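Vitero Countertop Band Sealer, Model 900

Overview

The Vitero Model 900 is a continuous heat sealer for the closing of pre-made bags and pouches in small food businesses, school kitchens, community pantries and packing rooms. It is supplied by Voreck Equipment and is suitable for polyethylene, polypropylene and most laminated films. The unit stands on a counter or table and runs from an ordinary wall outlet.

Operation

The filled bag is placed at the intake on the left side of the machine with its open end upright. Two moving bands draw the bag between the heating blocks, then between the cooling blocks, and release it on the right side. The operator does not need to press or hold the bag while it travels. Speed and temperature are set by separate dials on the front panel, and both settings should be tested on empty bags before production begins.

Thin single-layer films generally require a low temperature and a faster band. Laminated snack and coffee pouches need more heat, and those with side folds should be run slowly so that the extra layers at each edge are fully joined. A correct seal is flat, even in width and free of bubbles. If the film wrinkles at the intake, the guide rail is set too high for the bag in use.

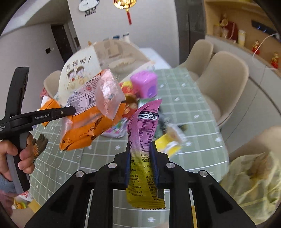 The embossing wheel presses a ribbed pattern into the seal as the bag leaves the heating section. A date wheel may be fitted in the same position. The date wheel accepts up to two lines of raised characters, which are sold in sets and changed by hand with the tool provided. Characters should be changed only when the machine is off and has cooled fully.

What Is Included

Model 900 sealer with guide rail
Support tray, adjustable for height
Embossing wheel, fitted
Two spare sealing bands
Hex key and character tool
Printed operating manual

The date wheel and character sets are ordered separately. Replacement bands are stocked in packs of 5 and in cartons of 50.

Specifications

Sealing direction: horizontal feed, left to right
Temperature control: dial, with indicator light
Band speed: variable
Net weight: 34 pounds
Housing: painted steel
Use: indoor, dry locations only

Care and Maintenance

The heating blocks should be wiped with a dry cotton cloth at the end of each working day, after the machine has cooled. Water and solvent cleaners must not be used on the blocks or the bands. Crumbs and powder collect beneath the guide rail - particularly where flour, spices or fried products are packed - and should be brushed out weekly.

Sealing bands are wearing parts. A band that has darkened, frayed or lost its smooth surface will mark the film and should be replaced. Both bands are replaced together. The procedure is given in the manual and does not require a technician.

Before the machine is switched off, the temperature dial should be returned to zero and the bands left running for several minutes. Stopping the bands while the blocks are hot shortens their life and may void the warranty on the drive assembly.

Related Equipment

Customers who pack liquids or sauces are directed to the Radeck upright sealer, which holds the pouch vertically throughout the cycle. The Ndung'u packing table is sized to stand level with the Model 900 support tray and may be ordered with or without casters.

Ordering and Service

Orders from schools and public institutions are accepted on a purchase order. Inquiries regarding sales should be addressed to Imani Obura, Institutional Accounts. Requests for parts, repairs and replacement manuals are handled by Kanini Kirui, Service Department. The serial number, located on the rear plate, should be quoted in all correspondence.

Machines ordered in November with the earlier guide rail may be exchanged for the current version on request - the customer is responsible for return shipping only.

Page last revised 9 Dec 2023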